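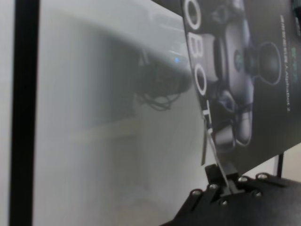
Teaching by remote control is slow work. At Zunum, an operator moves a leader arm and the robot follows, while joint positions and wrist video are logged together. Yusri Chong, who runs the sessions, schedules 88 demonstrations a day per station. The current task set holds 2,196.

Flat, printed items take the most practice. A card or box panel has a thin edge, and a small error in wrist angle tilts the whole face. Chong asks operators to pause before closing the fingers – a hesitation in mid-grasp is recorded like any other motion, and the policy learns it. New operators complete 400 practice runs before their data is kept.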